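Stromfresser am Schreibtisch finden: So messt ihr euren Verbrauch selbst

Von Kavitha Annamalai, 4.4.19

Seit Januar messe ich bei uns alles, was einen Stecker hat, und ich kann es nur empfehlen! Man braucht kein Vorwissen, keinen Schraubenzieher und keinen Elektriker - nur ein Messgerät, einen Zettel und etwas Geduld. Angefangen hat es mit der Jahresabrechnung, die höher ausfiel als gedacht. Inzwischen ist es fast ein Hobby geworden.

Was ihr braucht

Ein Energiemessgerät für die Steckdose. Ich benutze eins von Limside, es tut aber jedes Gerät, das auch kleine Leistungen unter 2 Watt noch halbwegs genau anzeigt. Viele Stadtwerke und Büchereien verleihen so etwas, fragt dort ruhig nach.

Papier und Stift oder eine Tabelle. Ich schreibe erst von Hand mit und übertrage es abends.

Schritt 1: Liste machen

Geht einmal um den Schreibtisch und notiert jedes Gerät mit Netzanschluss: Monitor, Drucker, Router, Lampe, Ladegeräte, Lautsprecher. Kriecht dabei wirklich unter den Tisch! Ich habe dort ein Netzteil gefunden, das zu keinem Gerät mehr gehörte und trotzdem brav in der Wand steckte.

Schritt 2: Einzeln messen

Messgerät in die Wandsteckdose, Gerät ins Messgerät. Notiert immer zwei Werte: einmal im Betrieb und einmal im Standby. Beim Umschalten wartet ihr einen Moment, bis die Anzeige ruhig steht. Drucker brauchen dafür am längsten, meiner schläft erst nach 20 Minuten richtig ein.

Schritt 3: Die ganze Leiste messen

Jetzt kommt der spannende Teil. Hängt eure Steckdosenleiste komplett ans Messgerät, schaltet alle Geräte ganz normal aus und schaut, was noch fließt. Die Leiste legt ihr am besten auf den Tisch, dann kommt ihr an alle Stecker gut heran.
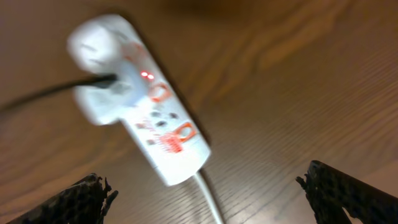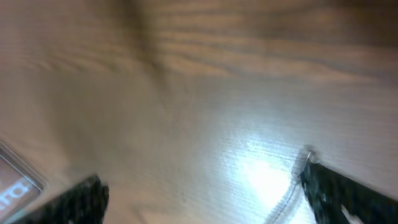

Erstes Bild: weiße Leiste mit schwarzem Stecker auf der Holzplatte.

Schritt 4: Rechnen

Die Formel ist einfach: Watt mal Stunden im Jahr, geteilt durch 1000, ergibt Kilowattstunden. Ein Gerät mit 6 Watt Standby, das das ganze Jahr durchläuft, kommt so auf gut 52 Kilowattstunden. Das mal euren Arbeitspreis, und schon habt ihr den Betrag. Den Preis findet ihr auf der Abrechnung, nehmt bitte den Preis pro Kilowattstunde ohne Grundgebühr.

Schritt 5: Sortieren und abschalten

Alles, was nachts nicht laufen muss, kommt an eine schaltbare Leiste. Router und Telefon bleiben bei uns getrennt davon. Tintenstrahldrucker sind ein Sonderfall: Manche spülen nach jedem Einstecken die Düsen, schaut also vorher in die Anleitung.

Noch zwei Dinge zur Sicherheit

Steckt nie eine Leiste in die nächste. Und Heizlüfter oder Wasserkocher mit 2000 Watt gehören direkt in die Wand, auch wenn am Schreibtisch gerade noch ein Platz frei wäre.

Als Nächstes ist bei mir die Küche dran, der alte Gefrierschrank zuerst. Den lasse ich mehrere Tage am Messgerät - schreibt mir gern, was eurer verbraucht!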